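4.2 What the logs missed

Sonum keeps a record of every page opened in the staff portal, and for our study Taremum let us read the records of 100 office users. We had hoped these would tell us which pages people needed. They told us, in great detail, which pages people had left open while doing something else. The home page came first by a wide margin, having the advantage of being where the portal puts you whether you like it or not.

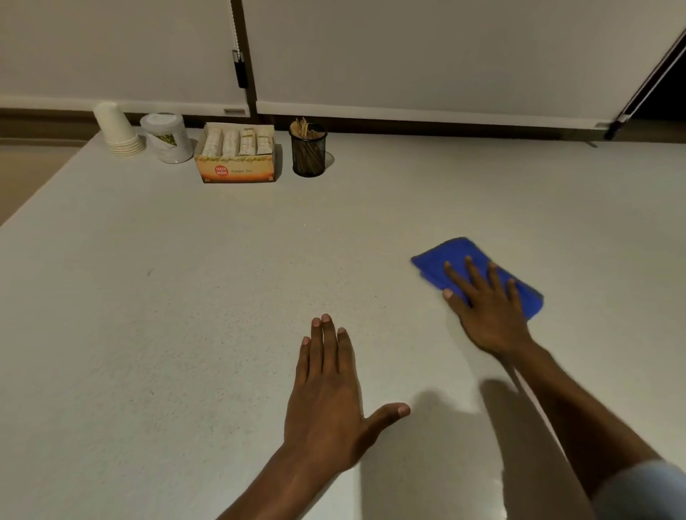

Session length gave us the most trouble. Basico, the reporting add-on, closes a session after 15 minutes without a click, and it treats all of those minutes as reading. A user whose hands are as they are in Figure 3, one flat on the counter and the other on a folded blue cloth, is by this measure deep in the holiday booking form. We took the idle time out and lost nearly half of our most devoted readers.

Nhi Lưu then sorted the remaining sessions by role. Seven of the roles turned out to have no members, though one had its own welcome message.

Figure 3. Time away from the keyboard, which the portal log records as use.

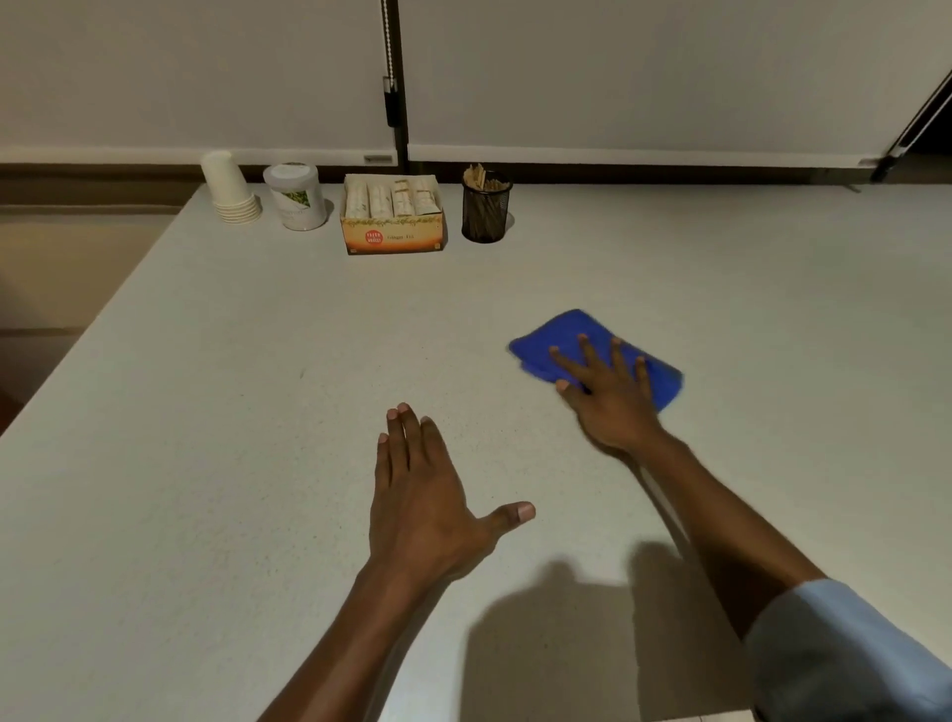
Page last modified: 2 Apr 2023

The second problem was names. Sầm, the older portal, had called its pages by number, and the move to Sonum kept the numbers but gave them to different pages. Nhàn Lý rebuilt the list by hand from the June backup — a job that the project plan had put down as automatic. Any count made before that list existed should be read with caution, including the ones in our own first draft.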